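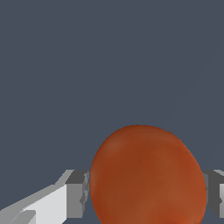 The Terard pigment works at Braltthorpe makes iron oxide colors for masonry paint and opens its production side to visitors in June and again in the fall. I joined the fall tour, led by Inna Sirko from the process department. The plant's main line is synthetic iron oxide in the orange, brown and red range, sold as dry powder and as water-based paste. These colors are usually judged against a neutral gray. A smooth orange-brown, like the rounded, fruit-like shape at the top of this page, looks more saturated against flat slate gray than it would against a yellow or a red. Sirko made the same point with painted cards before we went in, and asked us to keep it in mind at the inspection booth.

The tour began at the raw material end. Yellow oxide arrives as a filter cake and is dried before calcining. The kiln is a rotary unit, gas fired, run at 600 degrees Celsius for the standard red. At that temperature the water bound in the yellow oxide has been driven off and the product is hematite. The orange shades are not calcined at all. They are blended from yellow and red, and the ratio is adjusted by batch, which explains why the blending hall is larger than the kiln hall. Visitors see the kiln from a walkway only. The noise made most of the commentary hard to follow, and the headsets handed out at the door did not cover this section.

Milling follows. The works has two jet mills, one of which was down for a liner change. Particle size is the main control on shade: for a given red oxide, a finer grind moves the color toward yellow and a coarser one toward blue. Nabila Benjelloun, who runs the mill shift, had laid out drawdowns from both ends of the accepted range. Under the daylight lamps the difference was easy to see. 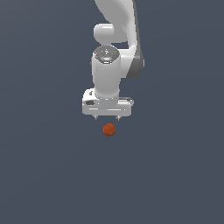

Under the warm store lamp it was much smaller, and on the deeper browns I could not find it at all. Benjelloun said complaints from paint makers tend to come from customers who checked a delivery under one light only. The booth at Braltthorpe holds both lamps plus a UV tube, and the written procedure calls for all of them on every release sample.

The paste section was the least interesting part of the visit, though the most crowded. Dispersant and water go in first, then powder under a high-speed disk. Viscosity is taken after two hours of rest. A member of our group asked about settling in storage and was told that pails should be turned monthly. No figures on shelf life were given.

Parking is on the Davinbridge side of the site, a longer walk than the map suggests. Closed shoes are required and light clothing is a mistake. The shade cards for the orange range were out of print on the day; Sirko took addresses and mine arrived by mail the following week.

By Chaimae Badawi
24 October 2021

Filed under: Site Visits / Coatings and Color

Contact the editors | Back to top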